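Chapter 7
What Do Customers Mean When They Say They Like It?

Questions this chapter deals with
Why do people tell a researcher one thing and do another at the till?
What can a survey of 1482 people tell you that a survey of 115 cannot?
When should a firm ignore its own research?

Opening case: the toy that tested well

In February the soft toy maker Himon had what looked like good news. It had asked 636 parents whether they would buy a plush toy made from recycled filling, at a slightly higher price than the ordinary kind. A large majority said yes. The marketing manager, Birthe Vigfúsdóttir, put the result on the first page of her report and asked for money to launch the range before the summer.

Her finance colleague, Huw Gwynne, read the same report and asked what the parents had been shown. They had been shown nothing. They had read two sentences on a phone, one of which contained the word "planet", and had ticked a box. No money changed hands. It costs nothing to say yes to a question like that, and saying no makes you feel slightly mean.

The range went on sale anyway. In its first season Himon sold 501 toys through its own shop, far fewer than the survey had led it to expect. The report written afterwards blamed the weather and the packaging. It may have been the packaging. Readers should notice, though, that reports of this sort very often find something to blame other than the question that was asked.

Market research is the collecting and studying of facts about customers, rival firms and the market as a whole. Most textbooks will tell you that it lowers risk. Sometimes it does. It can also give a weak idea a coat of numbers, and a weak idea with numbers attached is much harder to argue with in a meeting. Keep both possibilities in mind as you read.

7.1 Stated and revealed preference

A stated preference is what people say they want. A revealed preference is what they show they want by giving something up for it, usually money, sometimes time. Economists tend to trust the second kind more. They are mostly right to, but revealed preference has its own faults. A parent who buys the cheaper toy may be short of cash that week, or the dearer one may have been on a shelf she never passed. A sale tells you what was bought and leaves you guessing at the reason.
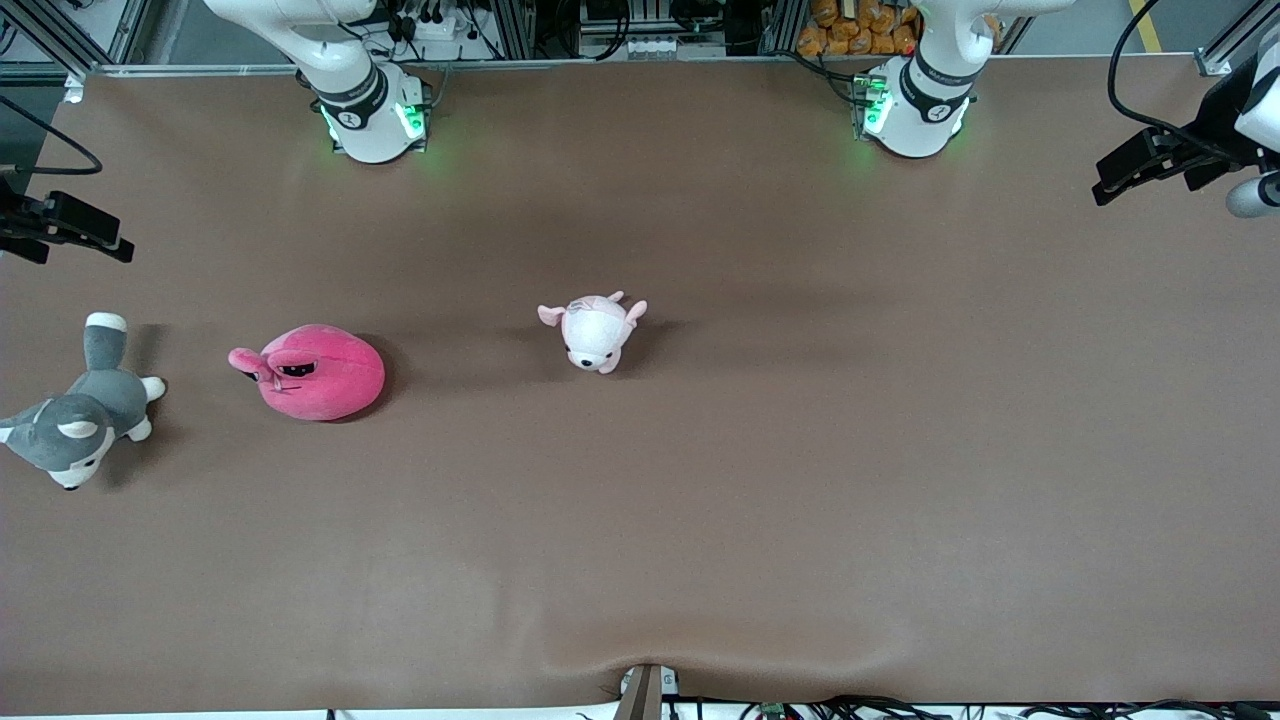 Figure 7.1 Plush toys on a paper-covered table. Source: Pruteo picture library.

Take a product as simple as a soft toy. Who is the customer? The child plays with it, the parent pays, and quite often a grandparent does the choosing. A survey that speaks to only one of the three has left out a good deal, however large its sample. Size is the figure firms like to quote — it sounds thorough — but a bigger sample of the wrong people is still the wrong people.

Key terms
Sample: the group of people who are asked.
Bias: anything that pushes the answers in one direction.
Leading question: a question whose wording suggests the answer wanted.

Activity 7.1
The consultants Gunico advised Himon to repeat its survey with 1482 parents and the same two sentences. Write a short note to Birthe Vigfúsdóttir saying whether you would pay for it. Then rewrite the question so that a person could say no to it without embarrassment.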